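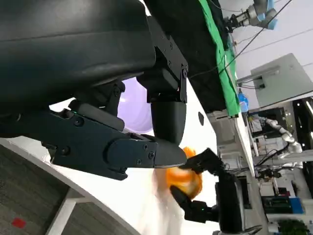

An orange object held in one gripper, seen from the wrist camera of the other arm.

Handoffs deserve their own log

Most teams that work on two-armed robots keep one log per episode. It has a start time, an end time, a task name and a result. If the object ended up where it was supposed to go, the result is a pass. I think this is a mistake, and I think the moment when two grippers are near the same object is where it costs us the most.

I work on planning and tooling at Sedura, a small group in Sadport. Our planner, Pusach, treats each arm as a separate problem until the arms come close to each other. Then it hands control to a shared routine that decides which gripper holds, which one moves, and when the first one may let go. That routine is a small part of the code. It is also where most of our arguments start.

Last November we went back through 861 recorded episodes that all involved two arms and one object. Our result field said that 97 of them had failed. That number was correct and told us almost nothing. To learn why they failed, someone had to open the video and scrub to the right second. The wrist view at close range is hard to read. The other gripper fills much of the picture, things smear when they move, and the table tilts with the wrist. A person can usually work out what is going on. It takes a while, and two people will not always agree.

What we needed was already inside the controller. It knew the finger width on both sides. It knew the commanded force and when the release condition became true. It knew how old the last pose estimate was. None of that was saved at a useful rate, since the log had been designed around the episode.

So we wrote a tool called Medrano. When the two grippers come within a set distance of each other, it opens a separate record. It stores joint states, finger widths, the planner's current choice and the age of every perception input, all on one clock. When the grippers move apart it closes the record. There is nothing clever in it. The first version took one person 12 working days, and a good part of that went to fixing timestamps.

The first thing we found was that the release rule was often acting on an old pose. The camera would lose the object behind a finger, the estimate would stop updating, and the planner would carry on as if it were fresh. We now stop the handoff if the estimate is more than 50 milliseconds old. That makes the robot slower and it pauses in places where it used to get lucky. I would take the pauses.

The usual objection is storage. Close-range records are large, and no one wants another format to maintain. I accept the second point. A new format is a real cost, and we broke ours twice. The storage point is weaker, because the records only cover the seconds when the arms are close.

A better objection is that a learned policy does not have a release rule to log. That is true, but it still has inputs, and inputs still go stale. Save their ages. Save the finger widths. If the policy lets go early, you will want to know what it was looking at — and how long ago.

I would also like to see these records shared along with the videos when groups publish their results. A video shows that a handoff took place. It does not let anyone else check the timing, and for this kind of work the timing is most of what I want to read.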